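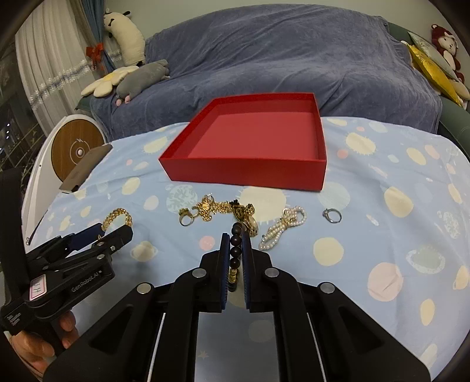
Section 4 of the Vustside club handbook is the one everybody flips to first, and with good reason: it's where you finally get to pick things up! By now your pair of hand-held grippers should be checked out and charged, and you've read the safety page. This section walks you through your first take-home task, which we call Jugah. It's a sorting job. Small, fiddly objects go one at a time from a flat surface into an open box. Jewelry is our favorite for this, because a strand of wooden beads hanging between the finger pads behaves nothing like a stiff ring or a chunky chain bracelet, and you'll learn something different from each. A red box on a light blue bedsheet makes a great target, easy to find at a glance even when the sheet has a busy print.

4.1 Setting up your space

1. Pick a surface you can reach all of without leaning. A bed, a rug or a low table will do. Soft surfaces are harder than they look, so enjoy the challenge.

2. Spread a sheet or cloth over it and pull it smooth. Wrinkles swallow rings.

3. Put the open box toward the far side of your reach, with the lid off and out of the way.

4. Lay out your objects in a loose row between you and the box. Leave a finger's width between them where you can. One tangled necklace is welcome in the row, but save it for last on your first day.

5. Turn on the room lights and check for glare on anything shiny.

Note: You don't need to clear the whole room. Cushions, toys and curtains can stay right where they are. Renance (our team's sorting program) learns from real homes, and real homes have stuff in them.

Caution: Use costume jewelry only. Please leave heirlooms, and anything with a loose stone, in the drawer.

4.2 Picking up

1. Hold one gripper in each hand with your wrists relaxed. Squeeze and release a few times until both jaws move freely.

2. Start recording and hold still for 5 seconds.

3. Bring the open fingers down on either side of the first object. Go slowly - slower than feels natural.

4. Close until the pads just hold it, then lift straight up. For beads, grab near one end so the strand hangs down between the pads. Grabbing the middle works too, but you'll have two tails to get over the wall of the box.

5. Wait for the swinging to stop before you travel.

6. Lower the object inside the box and open the fingers. Don't drop it from above!

7. Repeat until the row is gone, then hold still for another 5 seconds and stop recording.

Note: Rings are the hard ones. If a ring stands upright on the cloth, take it from the sides with the tips of the pads. If it's lying flat, tip it up with one gripper and pinch it with the other. This move feels amazing when you get it.

Caution: Never pull on a clasp. If pearls or chains snag on a pad, set everything down, open the jaws and free the strand by hand.

4.3 If something goes wrong

Object slips out: leave the recording running and try again. Julián Barroso, who coaches the Danasmont build team, loves these takes, and they're kept.

Two objects come up together: lower them, let go, and separate them with the second gripper.

Box slides: stop, move it back and start a new take. A folded washcloth underneath helps.

Pads feel slick: wipe them with a barely damp cloth and let them dry.

4.4 How many takes

Each pair of students turns in 200 takes by the end of April. Split them evenly between the 2 of you, and change the order of the row every time. Label your card before you hand it in at the Vustside front desk. Section 5 covers uploading.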